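# geddes-strips

Transcripts and panel data for *Geddes*, a webcomic with a talking goose, a lighthouse and very little regard for continuity. There are 147 strips in here, typed out by hand, so the typos are organic.

## What's in the box

- `strips/` - one text file per strip, dialogue only
- `panels.csv` - strip number, panel number, speaker, alt text
- `jasis/` - the two-part crossover with *Jasis*, kept apart so it can't upset the others

Speaker names are as printed. The goose is `Divier` up to strip 100 and `Dreltard` afterward. The comic has never explained this and the data won't either. If you'd like to count jokes per goose, merge the two yourself.

## Known problems

- Strip 58 has no dialogue. The file is blank on purpose, so please stop reporting it.
- Sound effects are filed under `SFX`, apart from the honks, which count as speech.
- Colour is recorded only when a character mentions it.
- Two September strips share a title. Use the strip number.

## Using it

Any spreadsheet will open the CSV. Tell it the file is UTF-8 or the accents in the French strips will turn to soup.

Transcripts are free for non-commercial use. The artwork isn't included and isn't ours to give away. Corrections are welcome, one strip per pull request. Arguments about whether the lighthouse keeper is dead go in the discussion tab, where they can be ignored in an orderly fashion.

Last updated April 5, 2024.
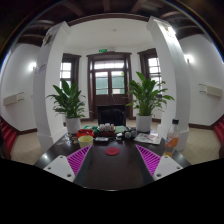
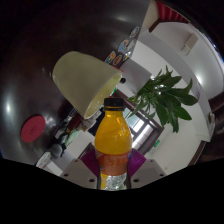

*First: table and red coaster. Second: orange drink.*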